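Kitchen and Utility Tips from Skaltside
Part 7: Tablecloths, napkins and the stains that won't shift

Quick one this month, I've got bread in and the phone keeps going. Lots of you wrote in after the oven page asking about table linen. So, table linen.

BEFORE YOU DO ANYTHING
Look at the label. If it's gone, test a corner on the underside. Dab of whatever you plan to use, leave it while you have a cup of tea, rinse, look at it by the window. Colour on the rag? Stop there. Cold water only from then on.

Never hot water first. Egg, milk, blood, gravy, all of it cooks into the threads. Cold, then lukewarm, then whatever the label allows.

TEA AND COFFEE
Blot, don't rub. Old tea towel underneath, clean one on top, press. Then cold water poured through from the back so the stain goes out the way it came in. Spot of washing-up liquid if there was milk in it. Old tea marks on white cotton: oxygen bleach soak overnight, lid on, out of reach of the dog.

CANDLE WAX
Let it go hard. Ice cubes in a bag if you are in a rush. Lift off what you can with the back of a knife. Brown paper above and below, warm iron, no steam, move to a fresh bit of paper as it soaks up the wax. Coloured wax leaves dye behind. Surgical spirit on cotton wool usually gets most of it, test first.

BEETROOT
Ans Kramer sent this in from Lerkton and I've tried it twice now. Slice of white bread soaked in cold water, laid on the mark, left till it goes pink. Change the bread. Keep going. Then wash as normal. Uses up stale bread as well.

CURRY AND TURMERIC
Washing-up liquid, worked in with your fingers, then wash, then hang it in full sun. The sun does teh rest. Might take a few goes. Winter washing is no good for this one, put it by until February is over and try again on the first bright day.

GREASE
Cornflour. Heap it on, leave it, brush it off, put more on. Then washing-up liquid and the warmest wash the cloth will stand. Check BEFORE it goes in the tumble dryer. Once a grease mark has been through the dryer you're more or less stuck with it.

RED WINE
Salt if it's all you've got. Sparkling water is better. Blot blot blot. White wine on red wine is a waste of white wine.

FELT TIP AND CRAYON
Washable felt tip, cold water and soap. Not washable, surgical spirit and patience. Crayon: scrape, then the brown paper and iron as for wax, then washing-up liquid on the colour that's left.

PRINTED CLOTHS
Small pale prints are the kindest for everyday, they hide a lot. Wash inside out, 30 or 40, and go easy on the powder. Too much and you get a stiff greyish feel that people blame on the water. No chlorine bleach on a print, not even "just the white bit". It spreads.

Ľubica Hájek asked about a cloth that has gone yellow along the folds. Storage, nearly always. Wash it, rinse it twice, dry it completly, then roll it round a cardboard tube with acid-free tissue. No plastic bags. If you must fold, fold in a different place each time.

IRONING
Iron while still a bit damp. Wrong side first. Round cloths: start in the middle and work out, turning as you go, or you end up with a frilly edge. Spray starch only if it's being used that week. Starch in the cupboard brings silverfish.

HEMS AND SMALL HOLES
Pulled thread, never snip it. Ease it through to the back with a blunt needle. Small hole in a print, patch from behind with a bit off the hem turning, tiny stitches. I use the Drumis needles in the green packet, short ones, they don't bend. My Hämmerli scissors are for fabric and woe betide anyone who opens post with them.

STOPPING IT SLIDING
Low tables are the worst, somebody always leans. Bit of thin rubber underlay cut a hand's width smaller than the top. Or clips, but they leave dents in soft wood. Sewn-in curtain weights at the corners for outdoors. On rounded corners put the weights just either side of the curve, otherwise it hangs funny.

KEEPING A LOG
Sounds daft. Card in the linen drawer, what got spilt, what worked. Mine has over 478 lines on it and saves me looking things up.

Next time, descaling. Send your kettle questions in. Bread's beeping, must go.
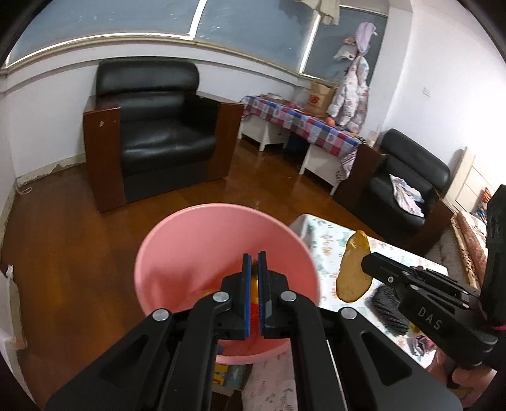

Can I use vinegar and bicarb together to get a stain out of a tablecloth?

Use one or the other. Mixed together they mostly cancel out and you're left with slightly salty water. Bicarb paste for smells and greasy marks, white vinegar diluted half and half for tea and hard water marks, and rinse well between if you try both.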